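Section 4: Setting Up the Food Waste Caddy and Countertop Bin

Read this section before you use the Tosico 26 for the first time. It covers where to put the bin, how to fit the liner, how to seat the carbon filter and how to set the lid sensor. Setting up for dry recycling is covered in Section 5.

4.1 Before you start

Take the bin out of the carton and remove the tape from the lid, the inner bucket and the battery door. Two pieces of tape hold the bucket handle down and are easy to miss. The filter is packed in its own sealed bag. Leave it sealed until step 4.4.

Check that you have:

Outer body with lid attached
Inner bucket with handle
Carbon filter, one
Liner ring
Starter roll of liners
Battery door screw (taped to the inside of the lid)

Batteries are not supplied. The lid takes four AA alkaline batteries. Do not use rechargeable batteries. Their lower voltage can make the lid stop halfway.

If a part is missing, contact Cladton with the 3,343 code printed on the carton label. The code identifies the packing line and lets the parts desk send the right version of the liner ring.

4.2 Choosing a place

1. Stand the bin on a flat, firm surface. Thick carpet can block the foot vents.
2. Leave clear space above the lid. The lid rises 467 mm from the floor of the bin when fully open, so measure under wall cabinets first.
3. Keep the bin away from ovens, radiators and direct sun. Warm waste smells sooner and the filter wears out faster.
4. Do not place the bin where a door or drawer will pass in front of the sensor. The lid will open every time.

Note: The sensor may also react to strong light from a low window. If the lid opens by itself in the late afternoon, turn the bin a quarter turn and try again.

4.3 Fitting the liner

1. Lift out the inner bucket and take off the liner ring.
2. Open one liner fully and push your hand down to each bottom corner.
3. Place the liner in the bucket and fold the top edge over the rim on all sides.
4. Press the ring down over the folded edge until it clicks at the front and the back.
5. Put the bucket back in the body with the handle toward the hinge.

If the ring clicks at the front only, the liner is bunched up at the back. Take the ring off and spread the liner again. Forcing the ring can crack the rear tab, and the tab is not covered by the warranty.

Other makers' liners can be used if they are wide enough to fold over the rim. Thin shopping bags tend to slip under the ring once the bucket is half full. Compostable liners are fine for the bin itself, but ask your local collection service whether it takes them. In the Indirwood and Bickerstaff collection areas, food waste must be in compostable liners or wrapped in newspaper. Ordinary plastic bags of any color are left at the curb. 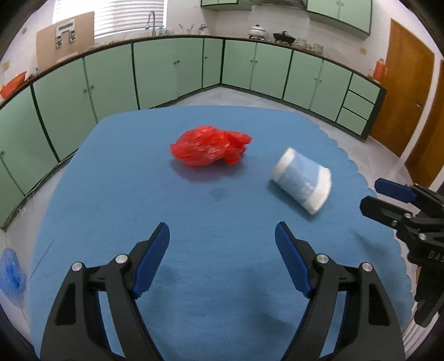 Change the liner at least every three days when the bin is used for food waste, even if it is not full. In hot weather, change it daily. A liner left too long becomes soft at the bottom and may split when you lift it.

CAUTION: Do not put hot ash, cigarettes, batteries or oil into the bucket. Let cooked food cool before you throw it away.

4.4 Fitting the carbon filter

1. Open the lid by hand and find the round cover on the underside.
2. Turn the cover to the left and pull it down.
3. Open the sealed bag and take out the filter. A little black dust is normal.
4. Place the filter in the cover with the printed side facing you.
5. Put the cover back and turn it to the right until it stops.

The filter lasts for 700 lid openings or three months, whichever comes first. The light on the lid turns amber when the count is reached. After you change the filter, hold the button down for five seconds to clear the count. If you clear the count without changing the filter, the light will go out, but the smell will not.

The filter cannot be washed. Put the used filter in your regular trash.

4.5 Batteries and lid sensor

1. Slide the battery door toward the hinge and lift it off.
2. Insert the batteries as marked.
3. Replace the door and tighten the screw by hand. Do not use a power driver.
4. Close the lid and wait ten seconds. The light flashes green twice when the sensor is ready.
5. Pass your hand over the sensor to open the lid. It closes after six seconds.

To keep the lid open while you are preparing food, press the button once. Press it again to close. The lid can be lifted by hand at any time, but do not push it down while the motor is running – the gear will skip and the lid may not close all the way. If this happens, take out one battery, close the lid gently, and put the battery back.

4.6 First cleaning

Wash the inner bucket and the liner ring in warm water with a little dish soap before the first use. Dry them fully. Wipe the outer body with a damp cloth only. Never put the lid under running water or in a dishwasher, as water in the battery compartment will damage the motor.

Avoid bleach and scouring pads. They dull the finish on the body and leave scratches in the bucket that hold food and odor. For stains, a paste of baking soda and water left on for an hour usually works.

Continue to Section 5 if you plan to use the second bucket for dry recycling. Otherwise go to Section 7, Care and Storage.

Revised January 28, 2024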